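Kitchen & Counter > Gadgets That Plug In
7 min read

Tips for sharing a counter with the Sevamley kitchen arms

I have been running the Sevamley table-clearing kit for most of March, first in the practice program and then on my own counter. The practice program is the part people skip. Don't skip it. It is a pretend table on your laptop with pretend groceries on it, and every mistake you make there is one you don't have to wipe off the backsplash.

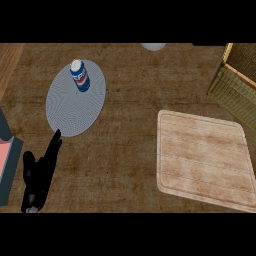 Two moments at the practice table, one with a Pepsi on the placemat and one with a tomato out on the board as well.
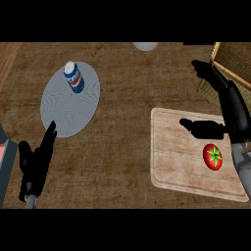 Do I need the second arm?

Most kitchens can start with one. A single arm will fetch and put back anything light enough for it that sits on its own side of the counter, and for a lot of households that covers the job. The second arm earns its money when you want things moved on the far side of a cutting board, or handed across. Sevamley sells it separately and will still sell it to you in two months, so there is no prize for ordering both at once. I ordered both at once.

Now the tips, in the order I learned them, which is a poor order.

Start with one thing per surface

One item on the placemat, one item on the board. My first layout on the laptop had a bottle, a mug, a pepper mill and half a dozen lemons, and the arm spent the session behaving like a guest who doesn't know which fork to use. Clear it down, get one pickup clean, then add the next thing. The program saves each layout under whatever you call it. Mine are called "try," "try again" and "lemons, never."

Leave a gap in the middle

A hand's width of bare counter between placemat and cutting board is the least I would allow. Two hands is better. The grippers open wider than you think and they need somewhere to do it. If your counter is short, lose the placemat before you lose the gap.

Put a mat under anything tall

Bottles skate on polished stone. A woven mat with a bit of texture keeps the base where you left it while the fingers close. Rubber-backed is fine too, but the cheap kind leaves a smell, and then it leaves a mark. Wash the mat and let it dry flat. A curled edge will catch a fingertip, and the arm will carry the whole mat along with great dignity.

Soft produce

The grip setting comes out of the box at 3. This is right for a can and wrong for a tomato. Turn it down to 2 for tomatoes, peaches, ripe pears and anything you would be sorry to sit on. Eggs I still do by hand. The booklet says eggs are supported. The booklet doesn't have to mop.

Stems matter less than I expected. Stickers matter more - a loose produce sticker can transfer to the fingertip pad and after that everything feels slightly tacky to it. Peel them off first.

Cutting boards

Use a heavy one. A thin plastic board slides when the arm brushes it, and then its idea of where the board is and your idea part company. If you only own the thin kind, put a damp dish towel underneath, same as you would for chopping. A groove around the edge is welcome for juice but it does collect grape-sized things. Keep small items toward the center.

Never leave a knife on the board while the arms are on. I realize that's the sort of line everyone reads past. Read it again.

Baskets, bins and bowls

Keep your catch-all stuff at the back and sides of the counter, out of the working area. I moved my bread basket twice before I accepted that the arm was always going to swing through that corner. Once everything had a regular spot I ran the "look around" step from the menu and saved it. Do that step again whenever you rearrange. If you have the kind of household where the fruit bowl migrates on its own, put a bit of painter's tape on the counter to mark where it lives.

Cleaning the fingers

Warm water, one drop of dish soap, soft cloth, power off. The pads pull straight off for this. Do not put them in the dishwasher. I did, and they came out shaped like potato chips. Replacement pads from Namen fit well enough and come in a little tin I have since found other uses for. The Simeo pads are softer and nicer on fruit, but they pick up lint from dish towels like a black sweater.

For the arm itself, wipe with a barely damp cloth and stay away from the joints. Flour is the enemy here. If you bake, throw a clean pillowcase over each arm before you open the bag. It looks like a very small haunting and it works.

Cords

Run them along the back, held with the adhesive clips in the box. The clips let go on tile grout, so put them on the flat of the tile. Mine share an outlet with the toaster, which was a mistake I have been too lazy to fix - if both go at once the breaker has opinions.

Noise

A low hum, and a click when the fingers close. Quieter than the dishwasher, louder than the fridge. A square of shelf liner under the base took most of the buzz out of my counter.

What it costs to keep

The single-arm kit was 2,000 dollars when I bought mine. The practice program is included. There is a care plan at 127 dollars a year that covers pads, one wrist joint and a phone line. I took it for the phone line. They answered on the second ring and were very patient about the lemons.

If that's too steep, Zaidi rents a similar setup by the month in some areas. The rental I tried at a friend's place was slower and had no grip setting I could find, so it would do for cans and boxes and I'd keep it away from the fruit.

Would I buy it again

The one arm, sure. It puts the groceries on the mat while I put away the frozen stuff, and it never asks where anything goes, having been told. For the second arm I'd wait until I had a longer counter. If you have sore hands or a bad shoulder, move that up the list, as the reaching across is the part it does best.

Allow a few evenings with the practice program before you unpack anything breakable. Keep the boxes, too. The return window is short and the foam inserts only go back in one way, which I have yet to find.

Filed under: small appliances, counter space, things with fingers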